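Lill shortens waste rounds at Jasell office building

2020-07-19

Lill, the facilities contractor for the Jasell office building, has changed the way small workrooms are cleared of paper and light waste. The new routine took effect this month on the second floor and covers 16 rooms. The remaining floors are scheduled for October.

Under the old routine, each room had its own floor bin, emptied once a day whether or not there was anything in it. The floor bins have been withdrawn. Loose paper is now left on the nearest low cabinet or other flat surface and collected into a bucket that is carried from room to room. The bucket is emptied at a sorting point by the elevator when it is two-thirds full.

Lill gives the time for a full round of the floor as 48 minutes, down 20 minutes from the previous figure. Most of the saving comes from liner changes, which are now done only at the sorting point.

The order of work inside a room is fixed. Tops of cabinets come first, then desktops, then the floor. Containers with lids are left where they are, with or without contents. Flat or folded sheets are treated as documents and are not collected. Crumpled sheets are treated as waste. Tenants who want a flat sheet thrown away are asked to crumple it.

Height-adjustable desks are to be left at the height at which they are found. Control boxes and wiring under the desktop are not to be wiped or moved during a waste round; these are covered by the quarterly cleaning schedule.
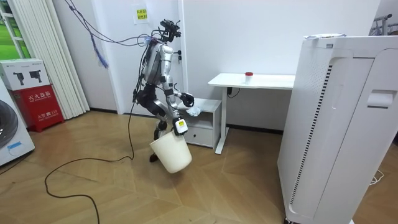 Air purifiers stay in place during collection. Their tops are dusted every two weeks, and any papers lying on them are put back afterward. Grilles are vacuumed on the same visit. Filter replacement remains with the supplier, Fukach, and is not part of the Lill contract.

Wood floors in the workrooms are swept dry after the bucket has left the room. Damp mopping has been cut to once a week on the advice of Brulla, the firm that refinished the boards last year. Cables lying on the floor are to be swept around and not lifted.

Tenants on the second floor have 6 weeks to send comments on the new routine to the building office. Rooms used for storing confidential paper are exempt and keep their locked bins, with collection on request.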